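Cledado Commercial Lease Listings: data card

Version 3, released February 4, 2023
Maintained by Thảo Từ and Carter Bergeron
Contact: use the issue tracker in the project repository

Summary

Cledado is a table of commercial real estate listings for small and mid-sized tenants: storefronts, offices, light industrial bays and a few mixed-use buildings. Each row is one listing as it was offered by the broker, with the asking rent, the size, the lease type and the dates the space was on the market. There are 3169 rows in this release.

The data was put together so that people who study local leasing could work from something other than quarterly summaries. Those summaries tend to leave out small spaces, and small spaces are most of what gets leased in the towns we cover.

Where the listings come from

Listings were contributed by two brokerages, Vusico and Hoàng, and by the property management firm Ramance. All three exported records from their own listing systems. Nothing was scraped from public websites. Khôi Đặng handled the exports from Vusico and Hoàng, and Định Lâm handled Ramance, whose records were kept as spreadsheets until June and in a database after that. The older spreadsheets have more gaps, mostly in the suite number and the common area charges.
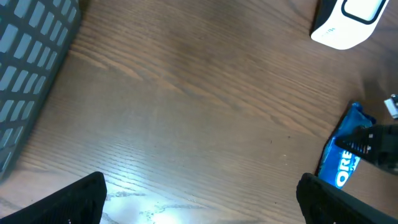
Wooden tabletop with a gray plastic basket at the left.

Files

listings.csv – one row per listing
buildings.csv – one row per building, joined on building_id
rent_changes.csv – every recorded change to the asking rent
fields.txt – full notes on each column
CHANGES.txt – what is different from earlier releases

All files are UTF-8 with a header row. Missing values are left blank. A zero is a real zero.

Main columns in listings.csv

listing_id: stable across releases.
building_id: links to buildings.csv.
space_type: retail, office, industrial, mixed or land.
sq_ft: rentable square feet as given by the broker. We did not measure anything.
ask_rent: asking rent in dollars per square foot per year. Monthly figures were converted.
lease_type: gross, modified gross or triple net. Blank where the broker didn't say.
listed_on, closed_on: first and last day on the market.
outcome: leased, withdrawn, expired or open.
source: the contributing firm.

The rent is always the asking rent. Signed rents were left out at the request of the contributors, and so were tenant names, broker names and commission terms. Please don't treat ask_rent as a stand-in for what a tenant paid. The gap between the two is different for each firm and we have no way to publish it.

Cleaning

Tươi Hầu wrote the cleaning scripts, which are in the scripts folder and run in number order. The main steps are:

Convert all rents to dollars per square foot per year.
Merge duplicate listings where two brokers had the same suite. The earlier listing date is kept.
Match addresses to buildings. Matches the script could not settle were checked by hand.
Close any listing that had no activity for 14 months and mark it expired.

The last rule is a judgment call. If you want to apply your own cutoff, the last_activity column has the date you need, and the script takes the number of months as an argument.

Known problems

Lease type is not used the same way by every firm. Ramance writes "gross" for some leases that the other two would call modified gross. We kept the original labels.

Land listings are priced per acre in the source and the conversion makes them look odd next to everything else. Most users should drop them.

Spaces that were subdivided during a listing appear as one row before the split and several after. The parent_id column ties them together, but it was filled in by hand and some links are surely missing.

Sublease listings are flagged only from Vusico. A blank in the sublease column from the other sources means unknown. 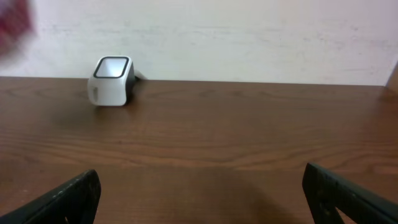
Can I compare asking rents between triple net and gross listings?

Only after you add the operating costs back to the triple net rents. The est_nnn column has the broker's estimate where one was given, in the same units as ask_rent. Where it is blank, leave the row out of the comparison or get a figure for the building from somewhere else.

Updates

New releases come out when at least two of the three contributors have sent new exports. Corrections to single rows are collected and go in with the next release. To report one, open an issue with the listing_id, the column and the value you think is right – a source helps but isn't required. Building corrections should give the building_id.

Terms of use

Free for research, teaching and internal business use. Do not resell the files or try to work out the identity of tenants. If you publish something based on the data, cite it as "Cledado Commercial Lease Listings, version 3" and name the release you used in any tables. Earlier releases are kept in the archive folder and are no longer corrected.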